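Flanach House Shared Rooms
Minutes of the Users' Meeting, April
Small meeting room, 7:00 p.m.
Last updated: April

1. Minutes of the previous meeting
Accepted with one correction. The cupboard key is kept at the Cullow Street desk and not in the kitchen drawer.

2. Tables
The round white table is staying in the small room. The offer of a long folding table from the Brovisetti cafe was declined, as it would block the radiator. Groups were asked again to wipe the table before they leave and to let it dry before the cloth goes back on.

The blue tablecloth was discussed at length. Some users want it to cover the whole top. Others like having part of the white surface bare for writing and for cups. It was agreed that each group may place the cloth as it likes, provided it is folded and put on the shelf at the end of the session. A second blue cloth will be bought, cost not to exceed 20 dollars.

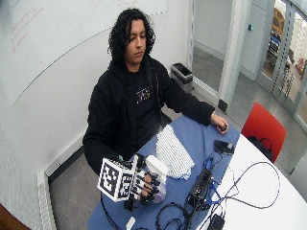 Laundry of cloths and towels was raised next. At present the striped towels go home with whoever remembers them, and two did not come back over the winter. From now on used towels go in the bin under the sink and are washed together. The Iwasaki laundry on the corner has quoted 11 dollars a load. The meeting agreed to try this for 2 months and then look at the cost.

It was asked whether paper towels would be simpler. The feeling was that they run out too fast. A roll will be kept in the cupboard for spills only.

3. Cleaning supplies
Spray bottles are being put back in the wrong cupboard and sometimes left out overnight. They belong on the top shelf with the nozzle turned to the off position. Bottles are not to be refilled with anything other than what the label says. One group asked for an unscented cleaner. To be priced before the next meeting.
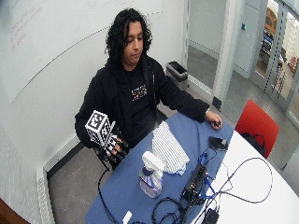
Small room: round table with the blue cloth, striped towel and spray bottle.

4. Cords
Users who bring equipment with cables should keep them clear of the doorway. No change to the rule on extension cords, one per group.

5. Room bookings
The small room can be booked for up to 40 hours a month in total. The late afternoon slot is the one most often asked for. Groups that cancel should do so by noon on the day before. The booking sheet will move from the hallway to the inside of the room door.

6. Other business
The light switch by the door sticks. Reported to the building office, no answer yet. A request for a second coat rack was held over.

Next meeting in the same room, 7:00 p.m. Date to be posted on the door.

Meeting closed at 8:15 p.m.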